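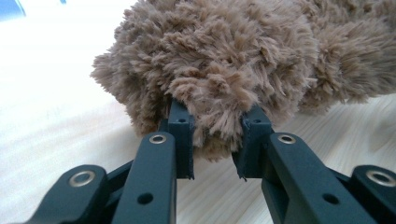
Home Posts Games Puzzles Say hello

Penny falls, fruit machines and a very long October

By Mohammed
October
5 min read

I grew up two streets back from the seafront in Randby, so I suppose it was always going to happen. When other children were given pocket money they bought sweets or football stickers. Mine went into the penny falls at the far end of the arcade, the one with the wonky left-hand shelf, and I can still remember the sound it made when a whole ledge of coppers finally gave up and went over. You'd get perhaps a dozen back, having put in thirty, and you'd walk home feeling like a duke.

I've been thinking about all that because I've spent most of this month playing Gilura, which is a little game for the phone where you run a seaside arcade of your own. No real money goes in or comes out, I should say. You start with 1000 tokens, a leaking roof and 2 machines, and you build up from there. I had been meaning to try it since the spring, when my sister wouldn't stop going on about it, and then the weather turned and I had a cold and there we are.

The slots are the heart of it. Each one has a theme – lighthouses, fish suppers, a rather lovely one with moths – and you can play them yourself or just leave them running and let the visitors have a go. I know a lot of people find pretend fruit machines pointless. If there's nothing to win, why spin? I did wonder that myself for the first evening. But I find I like it better this way round. I like the reels clunking into place and the daft little tunes, and I like being able to put it down when the kettle boils without any feeling that I'm owed something. When I was nineteen or so I had a bad few months with the real ones in the pub and I didn't enjoy a minute of it, so I'm careful these days, and a game that has no shop in it at all suits me down to the ground.

My favourite machine by a long way is the moths. Three lanterns anywhere gets you the bonus round, where the lights go down and the moths come out one at a time and settle on whatever they fancy. It took me 224 spins to see it the first time. I know that because the game keeps a tally in the back office, along with how many sticks of rock you've sold and how often the roof has leaked, and I have become far too fond of reading it in bed.

Now, the grumbles. The change booth is dreadfully slow. You have to tap each visitor and then tap the till and then tap the visitor again, and by the time you reach the summer season there's a queue out of the door and your thumb aches. There is meant to be an assistant you can hire but mine wandered off towards the pier and has not been seen since. I also think the prize counter could do with more on it. At the moment you can offer a kite, a torch or a tin of toffees, and I'm sorry but no arcade I ever set foot in had a tin of toffees. We had combs. We had combs and plastic spiders, and a clock radio on the top shelf that wanted so many tickets it had gone yellow waiting.

Driltadow, who make it, put out an update a couple of weeks ago that added the bingo hall, and I wasn't sure at first, but I've come round to it completely. The caller has a lovely soft voice and you can choose how fast he goes. My mum, who has never played anything on a phone in her life, sat next to me on the settee and did an entire evening of it, and was quite cross when I wanted my phone back to set the alarm.

I'm up to the third pier now, with six slots, a row of penny falls and a roof that only leaks when it's windy. I'm saving for the helter-skelter. It's a silly price, and I've twice got near it and then spent the lot on new carpet, but I do think the carpet was worth it. It has swirls.

If any of you are playing too, do tell me how you got your assistant to stay put. And if anyone from Randby remembers the wonky shelf, I'd love to know whether it was you who used to lean on it.

Older posts Newer posts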